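Category: Furniture and Fittings > Lighting > Desk lamps

Ticket opened by: Poppy Bellamy, Sellham office
Assigned to: Ryan Hollis
Subject: Nuline clamp lamp cuts out when the neck is moved
Status: Closed

Poppy Bellamy wrote:
The blue desk lamp on the double table goes off when I pull the shade down. It comes back if I push the neck up again, but not every time. It started in March and has got worse. I tried the other socket on the power strip and it made no difference. Can we have a new one, or can someone look at it?

Ryan Hollis wrote:
Please don't use it for now. Before I come over, can you tell me whether it flickers when you touch the cord, or only when you bend the neck? Also check that the bulb is screwed in properly. Switch off at the wall first and let it cool.

Poppy Bellamy wrote:
The bulb was slightly loose and I have tightened it. It still cuts out. Moving the cord near the base does nothing. Moving the cord near the little switch makes it flicker, and I think I only blamed the neck because the cord gets dragged along when I pull the lamp towards me.

Ryan Hollis wrote:
Visited this morning. The lamp stands at the back in the middle of the table, in front of the black case, and the cord wanders a long way towards the front before it loops back to the strip on the left. The inline switch is out on the table top with the slack.

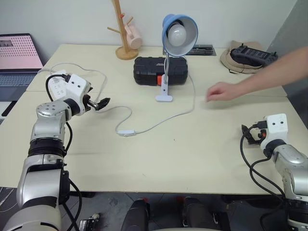

Checks made

1. Bulb removed and refitted. Contact in the holder is clean. No fault.
2. Neck bent through its full range with the cord held still. Lamp stayed on. No fault.
3. Cord flexed at the plug and at the base. No fault.
4. Cord flexed on either side of the switch. Lamp went off twice on the plug side.
5. Unplugged and opened the switch. One screw terminal was loose and the wire had pulled back.

Trimmed the wire, remade both terminals and closed the switch. Left the lamp on for 90 minutes and moved the cord every so often. It did not go off.

Ashley Ashworth wrote:
Do we need to order a replacement anyway? Nuttall have the same model in stock.

Ryan Hollis wrote:
No. Keep this one. I would like the slack tied up behind the case so the switch doesn't get pulled again. Poppy, there are 2 cable ties in the envelope I left with you. Don't pull them tight.

Poppy Bellamy wrote:
Done, and no trouble with it since. Please close.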